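Notes from the Plillholm bench, written up because so many of you asked how we get a usable set of demos out of one arm and a box of toy food.

# Collecting your first tabletop demonstrations

This is my favorite part of the whole job, and I think it gets rushed. People want to jump straight to training (me too!), but a couple of careful afternoons at the table will do more for your policy than another week of tweaking settings. You'll need an arm you can guide by hand or with a controller, a fixed overhead camera, and a recorder. We use Ralar for recording, and the steps below follow its menus, but any tool that saves joint positions and video on the same clock will do.

## 1. Pick the objects

Go for shapes that ask different things of the gripper. Fruit, a plate, a bowl, a colander and something boxy like a toaster oven make a great starting set. Toy versions are cheap and light, and they survive being dropped, which will happen a lot on day one.

## 2. Write the task down before you touch anything

One sentence, one verb. "Put the strawberry on the plate" is good. "Tidy up" will drive you up the wall later, when you're trying to decide where an episode ends. Save the sentence with the episode, in the same file if your recorder allows it.

## 3. Scatter the layout

Move things between episodes. Slide the plate, turn the banana, swap what's next to what. Small moves count, and so do big ones. I like to do a run of small shuffles and then clear the whole table and lay it out fresh.
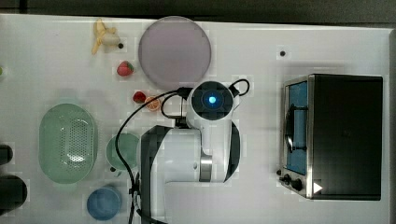 Arumugam disagrees with me on this step and wrote in to say so: "I'd leave the big items alone for the first few hundred episodes. If the oven and the colander move every time, you can't tell whether a failure comes from the grasp or from the layout. Get the grasp solid, then scatter." Fair point, and if your first policy misses everything, try it that way around. I still scatter from the start, since going back to collect variety later is so much less fun than having it from the beginning.

## 4. Record the episode

- Home the arm.
- Start the recorder and wait 2 seconds.
- Do the task in one smooth go.
- Let go, back off, wait 2 seconds, stop.

Those still moments make trimming wonderfully easy. Move at a steady pace, a little slower than feels natural. If you fumble and recover, keep the take! Recoveries are gold. If you fumble and give up, mark it as failed and keep it in a separate folder.

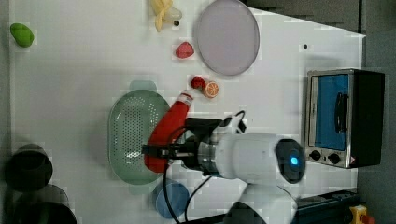
Grip height matters more than you'd expect, so vary that too. Take tall items near the middle on one pass and closer to the end on the next, and come in from more than one side. Watch your cables while you do it. A loop that snags once will teach the arm a strange little detour.

## 5. Check as you go

Every Tuesday we play back a random handful at double speed. Look for frozen video, a task sentence that doesn't match, and episodes that start with the gripper already closed. Our Miston set had 913 episodes before we first trained on it, and the early results were good enough to keep us grinning all afternoon. We're aiming for 2,000 on the next one.

## 6. Export

In Ralar, choose Export, tick "include failed" only if your training code knows how to filter them, and check that the frame rate matches what you recorded at. Then copy the folder somewhere safe before you open it with anything else.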